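Ticket 464
Subject: Water heater goes cold partway through a shower
Product: Mera wall heater
Opened by: Jocelyn Barredo, Darnthorpe
Assigned to: Serpil Taşdemir
Status: Monitoring

Jocelyn Barredo, 7:40 a.m.
Good morning, and thank you for taking this on. We have had the Mera since January and it was a joy until lately. Now the water comes up nice and hot, stays that way long enough for a person to get shampoo in their hair, and then goes stone cold. If I shut the tap and wait a bit it comes back, and then does the same thing again. The kitchen tap seems fine, but I only ever run that for a minute. The display shows code 29 when it happens and then clears itself. I have turned it off and on at the switch more times than I care to admit.

Serpil Taşdemir, 9:15 a.m.
Hello Jocelyn, and I'm sorry about the cold showers! Code 29 on your model is a low flow warning, so the heater thinks there isn't enough water moving through it and shuts the burner down. Before we send anyone out, could you try a few things for me?

Run the hot tap in the tub fully open, with the shower head off the hose, and see whether it still cuts out.
Soak the shower head in plain white vinegar overnight, then rinse it well.
Look at the small mesh filter on the cold inlet (close the valve first, please, and keep a towel under it, you will get a little water on the floor).

Jocelyn Barredo, 6:20 p.m.
Well, the tub ran hot for as long as I had patience for it, so that's something. The shower head is in a bowl of vinegar now and the whole house smells like pickles. My neighbor Remo Eberhard came over to help with the filter and we found grit in it, the sandy kind, and a little curl of white tape that he thinks was left from the installation. We rinsed it and put it back. I did see the code once more afterward, with the old shower head still on. 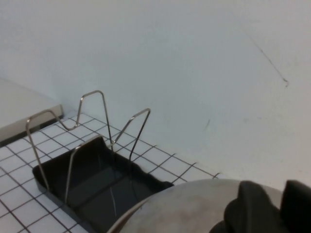
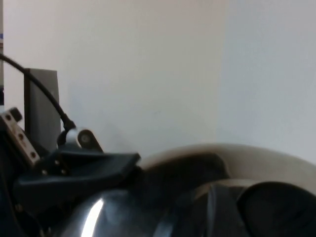
One more thing, which may be nothing. Drorkari, the water company, had the street open for 2 days before all this started, and the cold water ran cloudy for a while. I never thought to mention it because it cleared up by itself.

Serpil Taşdemir, 8:50 a.m.
That is a very useful thing to mention, thank you. Street work often stirs up grit, and it likes to settle in exactly the filter you cleaned. I asked Ilgın Demirtaş on our parts desk, and she would like you to have a new filter and washer too – the mesh can stretch when it has been packed with sand. She has put them in the mail at no charge. Please rinse the old one again in 3 days in the meantime.

Jocelyn Barredo, 7:05 p.m.
Shower head is out of the vinegar and back on, and I have just had a proper long shower, hot the whole way through. No code. Remo says hello and wants to know if he should do his own filter, as he has the same heater.

Serpil Taşdemir, 9:30 a.m.
Lovely news! Yes, please tell Remo to clean his as well, same steps, valve closed first. I'll leave this open until the new filter is in.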